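Notes for the linen closet talk – evening session, library meeting room

Slide 1. Say hello, thank them for coming out, and let people find a seat before starting. Mention that the handout has the Dagdag closet checklist on the back, and that I'm happy to stay afterward with anyone who wants to go through it.

Begin with my own hall closet in May. I had 706 things written down by the time I stopped, and a good many of them were towels. Pause here, somebody always groans.

Slide 2. Clear bags. I love a big clear bag for towels and I'll tell anyone who'll listen! You can find the brown ones with the cream stripes without pulling out the whole shelf.

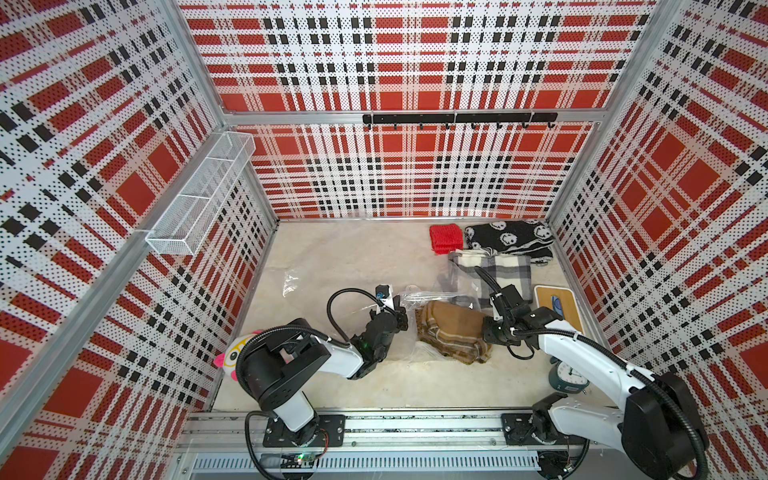 Fold first, then bag, and please leave a bit of slack so the towels aren't squashed into a brick. Hooks are for whatever gets used every day – robes, the dog's leash, that sort of thing. Tell the Skurnham story if there's time (the guest room with almost 5 bags under the bed and one of them a mystery).

Slide 3. Slow down here. People want to know what goes in with what, and my answer is one kind of thing to a bag, even if the bag looks half full.
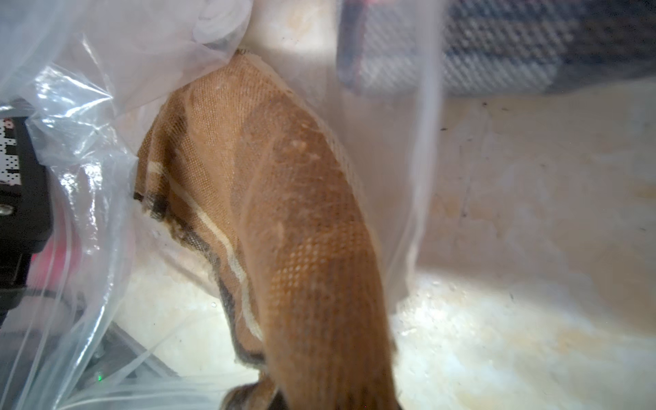
I also write the month on a scrap of paper and tuck it down the side, and when the bag comes out again I look at the date before I look at anything else. Ask who has a bag at home they haven't opened in 3 years. Wait for hands.

Slide 4. Winter knits. Wash them, let them dry all the way through, and go over the lint before they're put away.
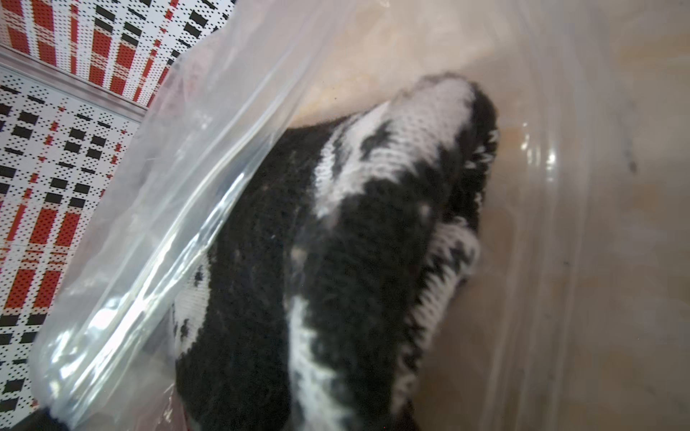 Black and white knit in a clear bag, with a few specks of lint on the yarn.

Questions, then the sign-up sheet for the Navura swap table by the door.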